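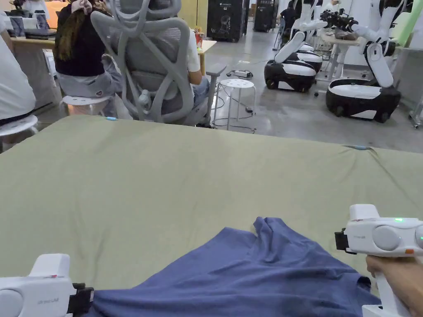
Blue T-shirt on the green cloth, in need of folding.

I have had a bottle of Zandura in the cabinet since January, bought on the theory that a person who owns an amaro will eventually become a person who drinks it. It's bitter in the way that a parking ticket is bitter. On its own, over ice, I gave it two sips and went to bed.

Then my neighbor Helmut Sperling, who has opinions about vermouth and shares them over the fence, told me to stop sipping it and put it in a sour. He wrote his recipe on the back of a Hetico receipt:

2 oz rye
3/4 oz lemon juice
1/2 oz Zandura
1/2 oz honey syrup
2 dashes orange bitters

Shake with ice, strain, no garnish. (He underlined "no garnish." I used a cherry.)

The first one came out thin and sharp, and I blamed Helmut for most of an evening before noticing I'd made the honey syrup with far too much water. The second, with syrup that was mostly honey, was a different drink altogether. Up front you get lemon and rye, and then the amaro turns up late with something like burnt orange peel and old pencils. I mean the pencils as a compliment.
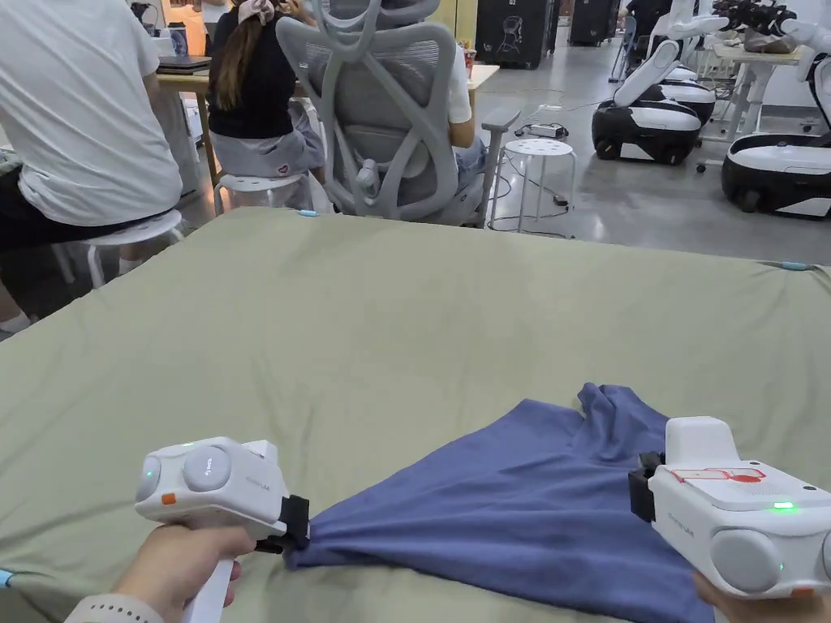 Same blue cloth, with a grip on each side.

I tried it with bourbon too, and it went flabby. Gin was worse. If you can't find Zandura, Raveck is sweeter and easier to like, so cut the honey in half and maybe squeeze the lemon a little harder.

There are still around 9 drinks left in the bottle by my math. Helmut wants me to try it next with hot cider, and I've told him I'll think about it, which he took as a yes.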